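Notebook, May, started 9.40 am

Tea made, window open, scanner warming up. Picking up where I left off with the cut-out test for Plavar, our short about the ferryman's daughter (for anyone reading this who has only just joined: hello, the storyboard is in the blue folder and please don't put it back in the wrong order, I've only just forgiven Vilhjálmur).

Main job for today was the walk across the jetty. I'd drawn it on twos, which is how we've done everything so far, and it looked fine on paper and dreadful on screen. She glides! Her feet go down in the right places but there's no weight in her at all, as if somebody were pulling her along on a tray. Dorottya had a look over my shoulder before her own stuff and said the hips were the trouble, and she was right, as she usually is about hips. I'd kept them dead level through the whole cycle. Dropped them on the contact drawing, raised them on the passing one, and straight away she looked like a girl carrying a heavy bucket. I then overdid it and she looked like a pirate. Backed off by half and left it there.

Shot 12 now runs to 100 drawings, which is far more than I'd budgeted for one crossing. I could save a fair few by holding her when she stops to look at the water, but a dead hold in that shot feels like the film has jammed. Tried a moving hold instead, same drawing traced three times with slightly different lines, cycled. Lovely! It gives that little shiver you get in old telly cartoons. Want to use it everywhere now and will have to be told not to.

11.15. Colour. Mamta's palette for the night scenes is gorgeous, all those inky greens, but the daughter's coat disappears against the reeds as soon as the lantern goes out. We tried three things: a paler coat (looks wrong, she's meant to be poor and it suddenly seemed brand new), a thin rim of light down one side (better, but where's it coming from with the lantern out?), and pushing the reeds bluer behind her. Went with the blue reeds. Mamta isn't fully convinced and wants to see it on the big monitor with the blinds down. Fair enough, so do I.

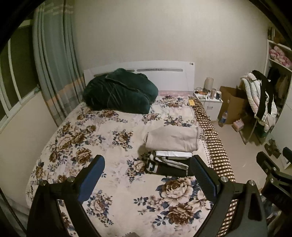 Meanwhile the file naming has gone to pot again. I found two different scans both called plavar_12_final, and one of them wasn't even shot 12, it was the heron from shot 9. From now on it's shot number, drawing number, initials, nothing else, and the word "final" is banned until the thing has been shown to an audience. I've renamed everything up to the end of the jetty sequence. Ostap, if you're looking for your rope drawings, they're in with the props now and I haven't touched the lines, promise.

Lunch, then sound. Hinata sent over a rough track for the opening, mostly bowed saw and something that might be a bicycle bell played very slowly, and I've had it going round in my head ever since. It's longer than our picture, though. The opening as cut runs to 773 frames and the track sails on well past that. I'd rather stretch the picture than chop the music, there's a nice breath after the second phrase where the title could come up. So: slower pan down from the clouds, hold on the empty river, title, then the boat. I did a quick animatic with the stretched pan and watched it four times in a row, grinning. Cloud layer needs to be wider or we'll run off the paper before the pan is done. Ask Vilhjálmur whether he still has the long roll.

2.50 pm. Tried the new paper from Pasichnyk for the backgrounds. Takes a wash really well, hardly any buckling, but the surface is toothy and the dry brush catches on it so the sky ends up speckled. Nice for a storm, no good at all for the calm morning in the last scene. We'll keep the old stuff for anything smooth. Also the punch didn't line up with the pegs on the first few sheets and I blamed the paper for ages before noticing that I had it in upside down. Moving on.

Bit of a chat with Dorottya about the ending. She thinks the father should turn round in the boat, I think he shouldn't, and we've agreed to draw both as very rough thumbnails and stick them on the wall for a while. Hers has a good shape to it, annoyingly. If he does turn, we need a face for him, and up to now he's been a hat and a back. I did a page of faces anyway. Most of them look like my uncle.

4.30. Rendered the jetty walk with the new hips and the blue reeds together. So much better! One drawing pops (number 41, her scarf jumps to the wrong shoulder and back) and the bucket handle flickers on the turn. Both small.

For next time:

Fix scarf on 41
Redraw the bucket handle through the turn, keep it thick
Reeds on the big monitor with Mamta, blinds down
Long roll for the clouds
Write back to Hinata and say yes to the bell
More dark green, we're down to the last tube

Scanner off, brushes washed, took the animatic home on the small drive.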